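Flumero releases version 2 of its planner for two-arm table work

13 January 2022

Flumero has published the second version of its motion planner for robots with two arms. The new version is free to download for everybody who already has a licence, and the company says that old project files open in it without changes.

The biggest change is in how the arms share the space between them. In the first version one arm had to wait until the other had left the middle of the table. Now the planner looks at both paths together and gives each arm a time for every part of the way. If one arm becomes slow, the times for the other are moved also, and the motion does not have to start again from the beginning.

"We had many complaints about the waiting," says Malsha Bepari, who leads the planning group. "For laying a table it was very visible. One arm was working and the other was standing like a guest."

The group used table setting as its main test during the development. The test set has 118 layouts with cutlery, bowls, glasses and placemats, and each layout is tried with different starting positions of the grippers. 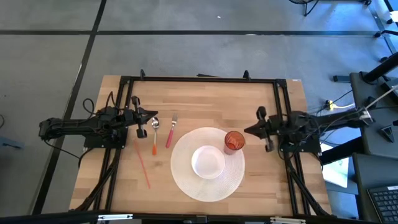 Does the new planner need a faster computer than the old one?

The same computer is enough for most users, but the memory use is higher when both arms are planned together, and Flumero recommends closing the simulation window during long runs.

There is also a new log viewer. It shows the planned path and the measured path of each joint on one time line, so a user can find the moment when they became different. Kristaps Kalniņš, who wrote the viewer, says it can open recordings with over 4000 steps. The old viewer often stopped responding with files of this size.

Some things are still missing. The planner does not yet understand soft objects, such as napkins, and handing an object from one gripper to the other must still be written by hand. Bepari says that the handing over is planned for June, but she does not want to promise it.

The release closes 183 reported errors. The full list is in the notes which come with the download. Users of the Hudar camera driver should update the driver first, as the older one gives its time stamps in a format that the new planner does not read.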